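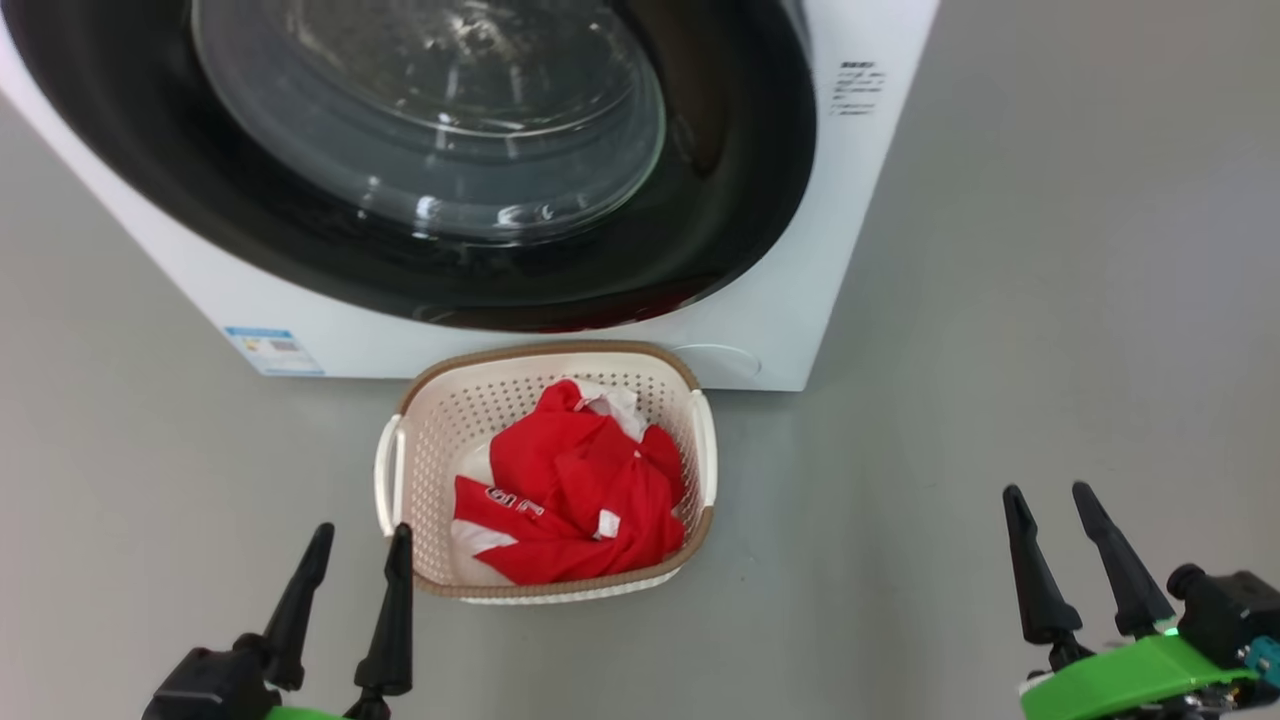
Laundry has its own room now, and I'm still a little giddy about it! For five years we washed everything in a corner of the kitchen on Penmont Street, with the dryer rack blocking the fridge and socks drifting under the stove. The new place has a proper spot for it, with a smooth gray floor that I can sweep in one go. The off-white basket with the brown rope-look rim lives right up against the washer, so things can come out of the door and drop straight in. I love that rim more than a person should love a rim. And yes, the blue and white sticker is still on the corner of the machine, a bit crooked. I keep meaning to peel it off and then I start a load instead.

694 shares

It's May 2026 and we've mostly settled in. I'm still painting the rest of the house and most of it is buckets and tape.

The big round door was what sold me. Our old machine was a top loader and I'm short, so getting the last sock off the bottom meant hanging over the edge with my feet off the ground (my sister Yaryna Savchuk has seen this and will not let it go). With a front loader I just crouch down, scoop, done. The glossy black does show every fingerprint, so I keep a soft cloth on a hook by the light switch and give it a wipe when I remember.

Reds get their own wash here. I learned that back in September, when one Shevchuk team shirt turned two sets of white pillowcases the color of strawberry milk. They're on the guest bed now. Guests have been very polite.

A few of you asked about the basket handles. I like having them on the short sides, because I can get down our skinny hallway without scraping my knuckles on the wall. I did look at a tall one on wheels, but it wouldn't go around the corner by the bathroom, so back it went.

Next up is a shelf for the detergent and the clothespins, which are living in a shoebox for now. I've got a plank left over from the pantry and I'm torn between white paint and plain wood. Tell me which one in the comments!

5 comments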